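Notes from the leasing office

Well, we did it. The last two units on the Cernside side of the property are spoken for, and I spent most of July walking people up and down the same stretch of sidewalk saying "and back here is the loading door" in my best tour voice. My feet hurt, but I'm happy!

If you haven't been by since spring, the big change is the parking. We finally got the old lot off Kurley Street repaved and striped, and the entrance is now on the north side, where it should have been all along (anyone who has tried to turn left out of there at 5 p.m. will know what I mean). Please tell your delivery drivers. Their map apps still send them to the old curb cut, and there's a planter in it now. Barrett Begay picked the grasses for that planter and would like them to live.

Building 7 is next. The plan we showed at the spring open house had one long ground floor for a single tenant, and a lot of you told us it was too big for anybody already here. So Verna Dvorak went back and split it. The smallest bay is now 1000 square feet, with its own door and its own meter, and the walls between bays can come out later if somebody grows. I love this. We lost a good bakery supplier a couple of years ago over exactly that problem, and I still miss the smell on the stairs.
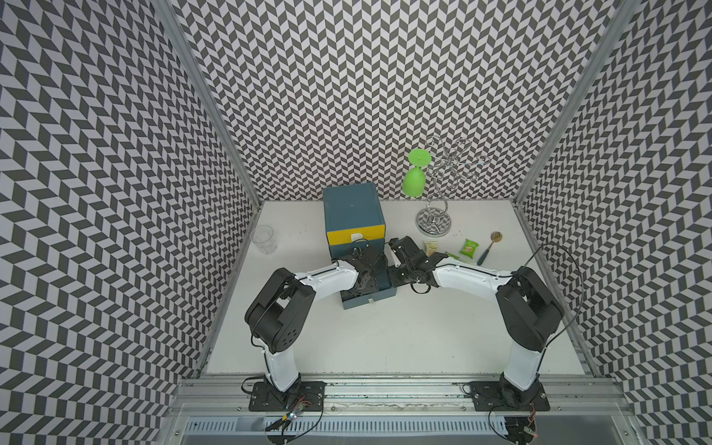

Imani Blackwood

Now, the footpath. I know, I know. The link from our back gate to the Gyamfi Homes phase is still a dirt track with a fence on either side. The grading is finished, the lights are ordered, and we're waiting on the county to sign off on the drainage. Costel Matić calls them every week and is very polite about it. When it opens, it will be a 300-yard walk from the first row of townhouses to our front doors, and several of you have already asked whether your staff can get on the early list for those homes. Yes! Email me and I'll pass your names along to their sales office. I can't promise anybody a corner lot.

The café space is the other thing people stop me about. Maltisell has signed for it, with outdoor seating on the courtyard side, and they want to open at 6:30 in the morning for the early shifts. Ezekiel Tran is handling their build-out, so expect some noise by the mailboxes and a temporary door on the west side. The mail itself isn't moving.

Bay plans for Building 7 are on the table in my office, with a pencil next to them. Come mark them up. If you're a current tenant you get first pick until the end of next month, and after that the listing goes public. I'm in by 8 most mornings, and the side door is the one that's unlocked.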